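Home | Parish Council | Meetings | Minutes | Footpaths | Contact

STINDALE AND ULBY JOINT PARISH COUNCIL
Minutes of the Highways and Drainage Meeting, November
Held in the Reading Room, Ulby, at 7.15 pm

In the chair: Skarphéðinn Bach. Apologies were received from the member for Cleltamthorpe.

1. Minutes of the previous meeting
Agreed as a correct record, subject to "Mulder Lane" being amended to "Mulder Bank" in item 4.

2. Declarations of interest
None.

3. Ditch clearance, Mulder Bank
The Clerk reported that the ditch had been cleared from the culvert to the Cleltamthorpe turn. Spoil has been left on the verge at 2 points and is to be levelled before the first frosts. The outfall grille is bent but serviceable. The contractor's invoice for £2,220 was approved for payment.

4. Gullies
A list of 53 gullies has been sent to the county. Those on Church Hill are shown on the county plan on the wrong side of the road. The Clerk to send a corrected plan.

5. Standing water at Stindale crossroads
Water continues to collect on the north side after heavy rain. The chair considered that the camber had been altered by the last resurfacing. The county's engineer takes the view that the pipe under the junction is undersized. It was resolved to request a survey of the pipe before any further work is agreed.

6. Grit bins
The bin at the foot of Ulby Hill has a split lid. Replacement of the lid only was agreed. The request for an additional bin at Mulder was deferred until the county confirms who would refill it.
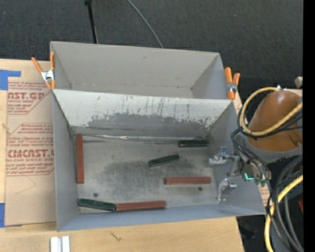

The Clerk noted that refilling requests must reach the county in writing, and that requests made by telephone last winter were not logged.

7. Footpath 5
The stile at the Cleltamthorpe end is loose. The landowner has been written to and a reply is awaited. The waymark post has been reset.

8. Correspondence
A letter regarding lorries using Mulder Bank at night was read. The Clerk to ask the writer for dates and times.

9. Items for the next agenda
Pipe survey, Stindale crossroads. Grit bin, Mulder. Verge cutting contract.

The meeting closed at 8.40 pm.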